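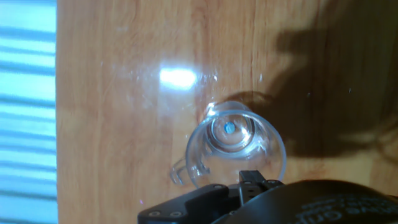 Jaltdale, February

Search this site Go

Minutes of the Monday meeting, Jaltdale Allotment and Garden Society

Posted in February by Liên Cao

Hello all, me again with the notes. I've typed these up from the back of a seed catalogue, so if I've got something you said wrong, shout and I'll change it before the next one. We kicked off at 7.30 in the usual room, with Định Từ in the chair and me scribbling. Apologies came in from the Trurkby end of the site, where half the plots seem to have the same cold.

Last month's minutes

Agreed, with one correction. I wrote that the bonfire rule covers the whole site and it only covers the plots backing on to the lane. Sorry! The rest of you can carry on as you were, so long as the wind is blowing away from the houses.

Water

This took up most of the evening, as it always does. The bill has come in at £403, which got a bit of a groan, and Định had brought last year's along so we could all groan properly at the difference (last year's was £300). He thinks there's a slow leak somewhere between the main gate and the second trough. I think it's the trough itself, because the ground beside it was boggy even in that dry spell in autumn when my leeks were gasping. We went back and forth on this for longer than I'm going to write down.

What we agreed is that the supply goes off at the gate for one night, Định reads the meter last thing and again first thing, and we do the same the night after with the supply on and all the taps shut. If the second lot of readings moves, we get a plumber. If it doesn't, we look at who is leaving hoses running, and I'm saying nothing about that in print.

Water butts came up as well. Anyone with a shed ought to have guttering on it by now, and I include myself in that. There was a suggestion that we make it part of the tenancy, but people weren't keen on forcing it on new plot holders who have only just bought a spade. Left for now.

Seed potatoes

The order goes to Nyanda this week, so if your name isn't on the sheet inside the hut door then get it on there, please. Earlies are the same price as last year and maincrops have gone up a bit. I asked whether we could split a sack of the red ones between the three of us who like them and the answer was yes, if I do the splitting. Fine! Bring your own bag, and please write your plot number on it this time.

Somebody asked about chitting them in the hut. We tried that once and the mice had a lovely time, so it's windowsills at home again.

The path by plot 3

Still a mess. The woodchip we put down before Christmas has sunk into the mud and you can't get a barrow along it without going sideways. Định has had an offer of hardcore from a neighbour who is taking up his patio, free if we fetch it. We talked about whether it would be too lumpy with chip on top, and I said anything would be better than what's there now. Agreed to have it. We need people with strong backs and at least one trailer, and I'll put a date on the noticeboard once we know when the patio is coming up.

Open day

We'd like to do it again in summer. The plant stall did well last time, and the cakes did better. We want more tomato plants on the table and fewer courgettes, which people were more or less leaving behind when they thought we weren't looking. £100 was set aside for posters, raffle prizes and hiring the small gazebo. I've said I'll ask Trisemitz, the hardware shop on the corner, if they'd like to give us a prize again. The wheelbarrow was very popular.

Any other business

The lock on the bottom gate is sticking. A squirt of oil has been tried and hasn't done much, so Định is going to price up a new one. Please don't prop the gate open with a brick in the meantime, as the deer have found it.

There's a spare rhubarb crown going at my plot if anyone wants it. It's a big old thing and you'll need a fork to get it out.

We finished at 9.10. Next meeting is the same room and same time next month, and I've asked for the water readings to go first on the list.

Liên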